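How Do You Teach a Robot to Do Chores?

You can't send a robot to its room until it learns to tidy up. It would go, probably, and then it would stand there.

So how does a robot learn a job? One way is to show it. At the Tresar workshop, Anqi Kong teaches a robot named Skumdale, and she does it by hand. She takes hold of its arm and moves it through the job: reach, grab, lift, put down. The robot's joints have sensors that remember every bend. It's a bit like a grown-up holding your hand while you learn to write, except that Skumdale weighs more than the grown-up.

Another way is remote control. Manolis Tsakiris sits in a chair and moves two handles. Across the room, the robot's arms copy him. If Manolis scratches his nose, the robot scratches where its nose would be. He tries not to sneeze.

A third way is for a person to do the job while a camera watches from up near the head, so the robot can study what hands do. Hands do a lot. Think about pump bottles. You hold the bottle still, you pick up the pump, you poke the long tube down the neck, and you twist. You've never thought of that as four jobs. A robot thinks of very little else.
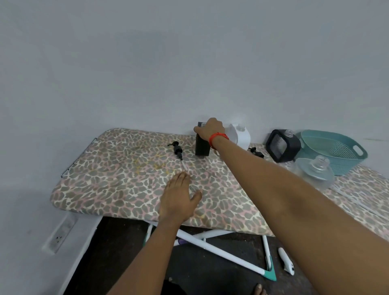

Why does a robot need to see the same job so many times?
Things are never in quite the same place twice. If a robot sees one lesson, it may learn to reach for one exact spot, even when the bottle has moved. After 50 lessons it starts to look for the bottle. After 150 it might even find it.

Skumdale has now had 505 lessons in putting lids on things. It is getting pretty good. It still can't tell when a thing doesn't need a lid, as Manolis learned with his sandwich.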